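4.3 Adjusting the finger pads for thick cloth

Do this section after the wrist camera is fixed and before the first teaching run. The Canora gripper leaves our workshop with its fingers set for thin cotton. For knits and toweling, the grip must be set again.

Caution: Press the stop button on the Hudach controller before you put your hand between the fingers.

1. Open the gripper fully and wipe both pads with a dry cloth.
2. Loosen the pad screw with the 4 mm key. Do not remove it.
3. Move the pad outward until it touches the stop, then tighten the screw.
4. Release the stop button and open the Grip page. Set the closing force to 18.
5. Hang a test cloth and close the fingers on one fold by hand control.

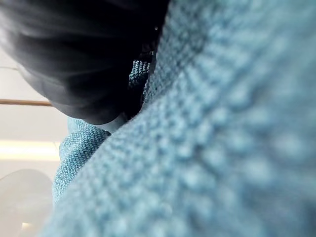 6. Pull the cloth gently downward. If it slides, raise the force by one and repeat from step 5.
7. Save the value under the name of the cloth.

Note: With thick knits, the cloth can come very close to the lens, and the live view is then blurred over a large part. Do not change the focus for this - the focus is set for the table distance, and the Yeom software expects it there.

Note: Error 359 after step 4 means that the finger did not reach its open position. Check that the pad screw does not stand out, then start the homing again from the Service page.

Check the pads again in October, or sooner if they look shiny.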